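The washing-up tray (or how I stopped dreading the sink)

I have a confession to make, and it is a very domestic one: I have become completely smitten with a tray. A red one, with rounded corners and a raised rim, and it has changed the way we do the dishes in this house. I know! I never thought I'd write a whole post on washing-up either, but here we are, and I have been going on about it to anyone who will stand still long enough.

Some background, for those of you who haven't been reading since the move. Our kitchen at Dullisard (that's the name of the house, it was on the gate when we got here and we liked it too much to change it) is tiny. There's one short run of worktop, most of it taken up by the kettle, the bread bin and the cooker, and then there's the table. Everything happens on the table. Breakfast, homework, seed trays in March, parcels, the lot. So for the first few months the dirty dishes simply piled up wherever there was a gap, and every evening I'd start by walking round the house collecting bowls.

I tried a few things. I tried a washing-up bowl for the dirties, but then it needed emptying before I could use it for washing. I tried stacking everything beside the sink, and you can guess how that went with a worktop the width of a chopping board. I even bought a folding contraption from the market at Fajardo on our holiday, carried it home in my hand luggage, and found that it wouldn't stand up with more than two mugs in it. It now holds onions, and very well too.

Then I had the idea of putting a tray on the table, right next to the dish rack, and saying that's where things go when you've finished with them. Nothing cleverer than that. Dirty on the tray, clean in the rack, side by side.

It works so well! After supper we each bring our own things over, and because the tray is bright red you really can't miss it. Rice nights used to be the worst, with grains stuck to the table and squashed into the mats until the next morning. Now the strays mostly end up on the tray, where they show up beautifully against the red, and I can tip the lot into the bin before giving it a rinse. There's always one that gets away onto the table, of course.
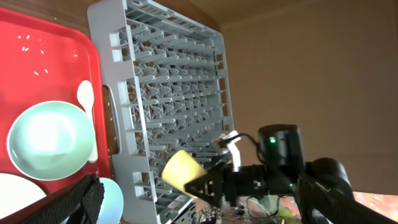

Choosing the rack

The rack took me much longer to settle on than the tray did. I wanted a big one, and I wanted plastic, as our last wire one went rusty at the feet and left orange rings on everything it touched. I looked at a very smart one by Zetis for ages and had it in my basket twice, but it was too tall to go under the shelf when I put it away. In the end I went for a plain light grey one with cut-out sides, and I'm so glad. It's big enough for a whole supper's worth of plates and it goes with the wood of the table rather nicely.

Plastic does need a proper scrub now and then, mind you. I do ours on the first of the month in the bath, with bicarb and an old toothbrush, and it comes up lovely.

Bowls, bowls, bowls

I can't write about our dishes without mentioning the bowls. I am mad about pale greens, the minty ones and the ones that lean a little towards blue, and I pick them up whenever I see them. They don't match and I like them all the better for it. Shallow ones are my favourites for rice and for soup, though they do take up more room on the tray than you'd think, so the rule is that they go down first and plates fit in around them. White plates go with all of them, which saves a lot of dithering.

The spoons are white plastic and they came from a picnic set. They weigh nothing, they don't clatter, and I have grown absurdly fond of them.

How an evening goes now

Food scraps off first, straight into the compost tub. Then glasses (always glasses first, while the water's clean), then spoons, then bowls, then plates, and anything greasy last of all. The tray gets washed at the very end and leans against the wall overnight. I put the radio on, or my Plomero playlist, which is 40 minutes of very silly dance music, and I'm usually finished well before it is.

If you've got a small kitchen and a table that does everything, do give it a go with whatever tray you have in the cupboard. And if anyone knows how to get turmeric out of a pale green bowl, please tell me in the comments, I've got one soaking as I type!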